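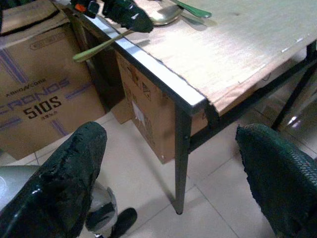 Wrist view, spoon on the table, Penbridge 11 running.

Search reviews... Go

Penbridge — motion planner plus a logging panel, from Gondwood. On it since December. Setup quick, docs thin. Wrist stream sits right next to the plan view, wich I now use constantly. Replanning is fast enough for two arms over one small table. Grasp scoring is the weak bit: thin handles rank low, had to hand-tune. Log viewer chokes past 2,000 entries — restart, wait. Table setting is my usual test, plate, bowl, cup, one gold-colored spoon in the left gripper.

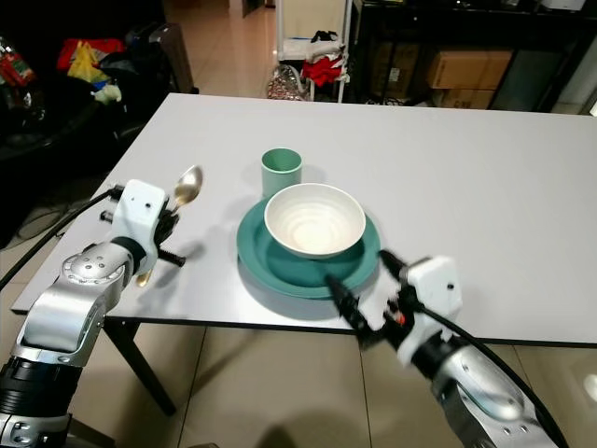 Worth the 698?

For two arms, yes. One arm, get Sang and save teh money.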